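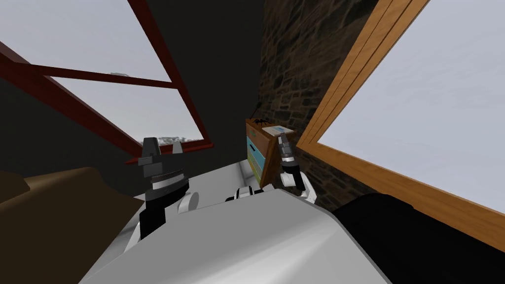
virgilio_c: Slow movement question, adult learner. My teacher Catrin Bowen wants 60 on the metronome and I keep sliding off it by the second page. She also wants my fingers a little apart before the chord, like the two black ones on that gripper, and my hand closes up every single time. Anybody else fight this?

moya88: Turn the metronome off! Seriously. I did 90 takes of a Duno nocturne with a click and they all sounded like typing.

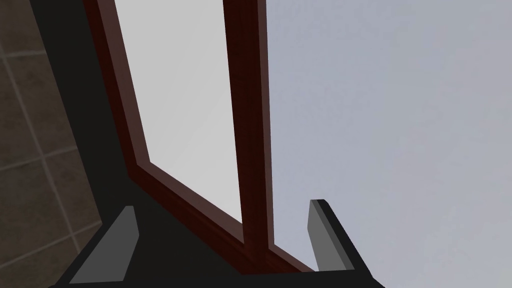
Brown-tan wall tiles, window to the right

aoi_t: Disagree with moya. Keep the click but set it to half notes. You get room to breathe and it still tells on you — mine did for 18 months.

moya88: 18 months of being told on, no thanks lol

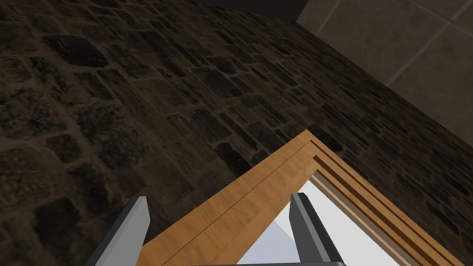
Stone wall, tiles beyond

virgilio_c: Half notes, ok, trying that tonight. The chord is still a mess though, mostly in the left hand

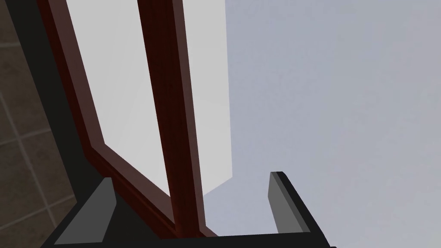 and it's worse when I'm tired. Page 2 is where it all goes.

aoi_t: Then start on page 2. Play it first, while you're fresh.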